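Skoltdale's secondhand furniture program promises more than it has shown

Jul 17, 2023

SKOLTDALE - The town's new plan to keep old furniture out of the landfill got its public launch this week in the former shoe store on Pleltard Street, with coffee, a ribbon and a good many claims. How many of those claims will hold up by December is a fair question, and the people in charge did not have much to offer in reply.

The program is called Second Table. Residents bring in a wooden table, desk or chair, and a contractor, Sumampouw Restoration, looks it over, repairs what it thinks is worth repairing and offers it for sale at what the flyer calls "family prices." The town pays the rent on the storefront for the first year. Sumampouw keeps the money from the sales and pays for its own labor and supplies.

According to the flyer, the shop will rescue up to 441 pieces in its first year. Asked where that number came from, program manager Aishwarya Suvarna said it was based on what the transfer station took in last year. That turns out to be the number of wooden items dropped off there, in any condition, including the ones in pieces. The transfer station does not keep a separate tally of furniture that could be fixed.

"It's a goal," Suvarna said. "We would love to hit it, and if we don't, we will still have kept good tables in use."

So far the shop has accepted 39 pieces. Suvarna said most of those came from a single house cleared out in the spring, and that the owners had contacted the town before the program had a name. The shop has sold three, all of them chairs.

The other figure on the flyer is the price. A dining table is supposed to go for less than $200, which is the figure that brought several people through the door on opening morning. No dining table had a tag on it. A spokesman for Sumampouw said prices would be set piece by piece after the work is done, and that the $200 ceiling applied to "standard" tables. He did not say what a standard table was. The agreement with the town, a copy of which is available at the clerk's window, does not mention a ceiling at all.

There is a reason to be careful here. Trolldale tried something close to this a few years back, with a rented garage and a similar arrangement with an outside firm. The garage filled up quickly with things people did not want and did not feel right throwing away. When the rent money ran out, the town paid to have most of it hauled to the same landfill it had been saved from. Suvarna said she had read Trolldale's report and that the Skoltdale shop would turn away anything with broken joints, water damage or missing parts. She could not say how many pieces had been turned away so far.

What counts as finished work is also unclear. The flyer uses the words "restored," "refreshed" and "refinished" as if they meant the same thing. To anyone who has paid for furniture repair they do not. Refinishing means the old coating comes off and a new one goes on. Refreshing can mean a rag and a bottle of polish. The agreement with the town uses only the word "serviced," and leaves the details to the contractor.
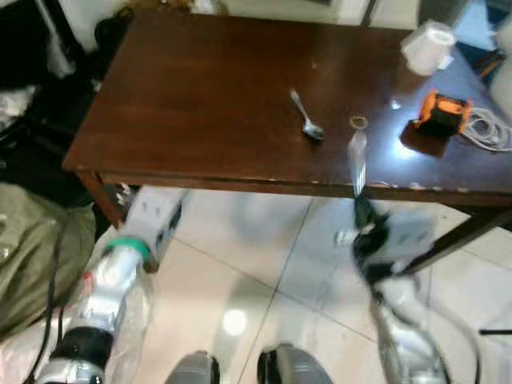

Old varnish is a poor witness in any of this. A coat that still throws back the light can make a table look better than it is, and buyers at the launch were running their hands over tops and paying little attention to the edges. The edges are where a table takes its knocks. The dark brown one with the spoon lying on it is a decent lesson: the top is glossy and the grain shows nicely through the reddish finish, but there are small chips and light scratches along the front edge and pale nicks down the length of the apron underneath. None of that would keep a family from eating dinner on it. It is the kind of wear, though, that a shop selling "refinished" furniture ought to either deal with or put in writing on the tag.

Suvarna agreed that the tags need work. She said the shop planned to add a line to each one stating what had been done to the piece, and that the wording was being discussed with Sumampouw. She did not have a date for that. Asked whether a buyer who found a loose leg a week later could bring a table back, she said she expected the contractor would "do the right thing." The sign by the register says all sales are final.

Not everyone at the launch shared these doubts. One couple said they had been looking for a solid wood table for months and were tired of flat boxes and missing screws. Another woman had come to donate her mother's writing desk and was told it would be accepted as soon as there was space in the back. She seemed pleased with that and left her phone number.

They may well be right to be hopeful. Good wooden furniture does get thrown out in this town, and a person with glue, clamps and an afternoon can save a lot of it. The trouble is that the town has signed up for a year of rent on the strength of a landfill count and a price that appears only on a flyer. The agreement asks for one written report from the contractor, due at the end of December, and it does not say what the report has to contain.

The shop is open mornings. Donors are asked to call ahead with measurements and to empty all drawers. Pickup is not offered, and pieces left outside the door after hours will be treated as dumping.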